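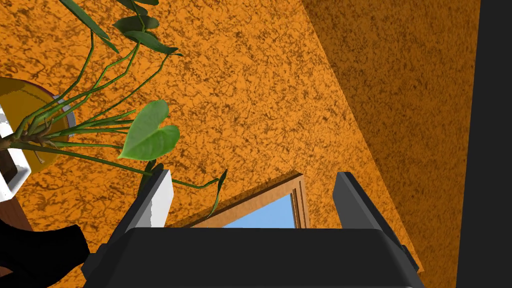
Dark charcoal gray, with a wall and a window beyond.

About Tonetti Paint & Paper

We sell house paint in Pillville. We also sell brushes, rollers, tape, wallpaper and a brand of wood filler that our customers swear by and swear at. If you need lumber, there is a perfectly good lumber yard on the other side of the tracks, and they would like you to stop asking them about paint.

The shop opened in December, which anyone in the trade will tell you is the worst month to open a paint shop. People are busy, the windows are shut, and whatever is wrong with the dining room can be hidden with a wreath. We sold 2 cans in the first week. One came back.

Things picked up when the old Hendriks hardware store closed and we took over its tinting machine, its customers and its habit of closing for lunch. The machine has since been replaced. Lunch is still from noon to one.

What we do

We mix colors while you wait, and we will match nearly anything you bring in: a chip of old trim, a sweater, a dinner plate. We would prefer that you not bring in the cat again. If a match comes out wrong, we remix it at no charge. If the match is right and you simply don't like it on the wall, we will be very sympathetic, and full price applies.

Our house line is called Jokow. It comes in 100 colors, and 40 of those are white. We've tried to trim the whites back, but every one of them has a small, loyal following that writes letters. 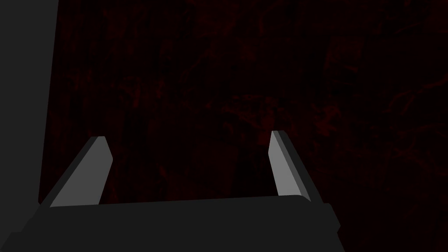 Gray is the color we get asked about most, usually by couples, and usually after one of them has already bought a couch. The trouble with gray is that it borrows from everything near it, so a sample that looked calm in the shop goes purple by the stairs. Our advice is to put the dark and the light side by side before you commit. Look at that wide, flat charcoal against the light gray of the two fingers: each makes the other easier to read. Then paint a test patch, live with it for a few days, and have the argument once. Test pots are small, cheap and kept by the register, next to the mints.

How we work

You'll get a straight answer about how much paint you need, even when it is less than you put in your cart. You'll be asked if you plan to sand first. We can tell when you're lying, but we'll sell you the paint anyway.

We deliver in town on orders over $100. We don't paint houses ourselves. We keep a list of people who do, and they are all booked through the spring.

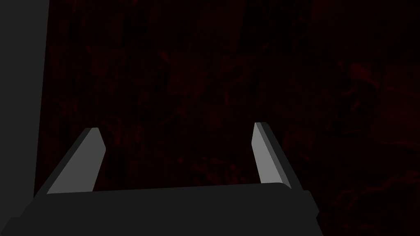

Flat, matte and very gray.

Finding us

We're on the corner across from the Pillville post office, with parking in back. The green door sticks, so push hard. Yes, we know it needs painting.

Page last updated Mar 1, 2021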